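Kinwood Floor Notes: a data card and read-me

Last revised in December. Please read this before you open the folders, even if you have used our earlier release.

What this is

Kinwood Floor Notes is a collection of 1,638 short recordings of people doing ordinary jobs with hand-held grippers, together with the written notes that the same people made about their working day. The recordings came first. The notes were added later, when we saw how much our colleagues had to say about the tools and how little of it was getting into the files.

The work was done at the Kinwood returns depot, where small household goods come back, get checked, and are either repacked or sent on for parts. Some of the sorting and repacking is being handed over to machines a little at a time, and the recordings are meant to teach those machines how an experienced pair of hands goes about it. The notes are about what that has been like for the owners of the hands, and we would be very glad if you read both!

Who took part

Everyone who recorded was already working at the depot, on the packing benches or in the test area, and did their recording in paid hours. Taking part was a choice, and several people tried it for a week and went back to their benches, which was perfectly fine. Their recordings are kept only where they told us they were happy with that. Names, staff numbers and voices have been taken out. The sound track has gone altogether, so if you were hoping for sound, I'm sorry to say there isn't any.

What is in the folders

recordings: the 1,638 clips, sorted by task
notes: 522 written entries, most of them a paragraph or two long
tasks: a plain list of the jobs, with the wording people were given
splits: our suggested division into training and test clips
changes: what has been altered between releases

Of the clips, 924 are two-handed jobs, and these are the ones we are proudest of. Folding a carton flat while holding its flaps, for instance, took a good deal of patience from everyone. The rest are one-handed: picking up, putting down, turning over, sliding into a sleeve.

Each note carries the same task name as the clips it belongs to, so you can match them up without much trouble. The matching was done by hand using the Grasik labelling tool, and where a note wanders over several jobs (many do, and they are often the best ones) it is filed under the first one it mentions.

How the working day changed

Before the project, a packer stayed at one bench for a whole shift. Now most people split the day, with benches in the morning and recording or checking after two o'clock. Opinions differ on this. Plenty of the notes say the change of pace is welcome, and that it is pleasant to be asked how a thing ought to be done after years of simply doing it. Others say the grippers are tiring on the wrist, that a short recording session feels longer than a morning of packing, and that it is odd to practise a job slowly when you could do it in a moment with your own fingers.

There is worry in the notes too, and we haven't trimmed it. People ask what the benches will look like when the machines are quicker. The agreement at Kinwood is that bench hours given over to machines are matched by hours in checking and repair, and the training for that is under way, but it would be wrong of me to tell you that everyone is at ease.

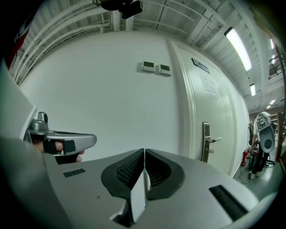 Equipment and rooms

The grippers are held one in each hand, with a strap across the knuckles, and they close on rubber-padded fingers with a ribbed grid pattern on the inside. Clips are viewed from the gripper itself, so expect to see a lot of its silver-grey body, and quite a bit of wall, door and ceiling lights whenever someone turns round. We have left those stretches in.

Known faults

The Lüthi benches are over-represented, as they were nearest to the charging shelf. A batch of 350 clips was recorded before we settled on the wording of the tasks, and their names may be a little loose. Left-handed workers are too few.

Using it

You may use the collection for research and teaching. Please don't use it to rate or time workers, at Kinwood or anywhere else. Questions and corrections can go through the Fodoleo project page, where we read everything, though replies can be slow in the weeks after the holidays when the returns come in.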